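How to Compare Two End Tools on the Same Arm
By Muireann Tierney, Westatstead
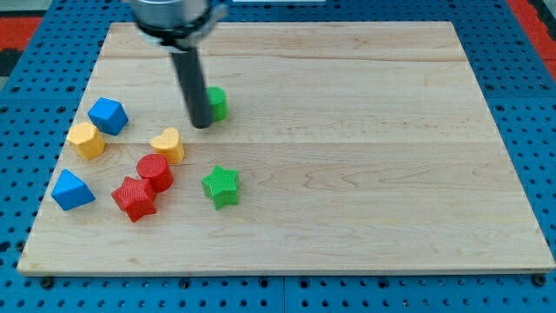

How many runs do I need before I can trust a comparison?
Plan on 90 per tool. With fewer than that, one bad morning of calibration can swing the result.

What you need
An arm with a quick-change flange, the tools you want to compare, a flat board, and a set of small printed blocks in mixed shapes. We use cubes, cylinders, stars, hearts, hexagons and triangular prisms. Stars and prisms are harder to push straight than cubes, so keep them in the set.

Step 1. Fix the board
Set the board on the perforated table and check that it can't slide. Mark its corners with tape so you can put it back if it gets knocked.

Step 2. Set the tip height
Fit the first tool and lower it until the tip clears the board by the thickness of a card. Save that height in the controller. Do it again for every tool – a rod and a two-finger gripper will never have the same offset.

Step 3. Choose the task
Pick one move and stick to it. Ours is "push the named block to the bare side of the board." Start with the blocks grouped on one side, some close together. A plain rod has to separate neighbors by pushing, and a gripper can lift one out.

Step 4. Run and log
Write down the tool, the block, the time, and whether a neighbor moved. Mairéad Gallagher ran our last set with the Zako rod and the Pulomine two-finger gripper. She stopped the Pulomine at 179 after a finger pad came off, and did the last ones in June.

Step 5. Compare
Sort by block shape before you look at totals. A tool can score well overall and still fail on every star. Throw out runs where the arm faulted, and note how many you dropped (we dropped 14).

If the tip drags, go back to Step 2.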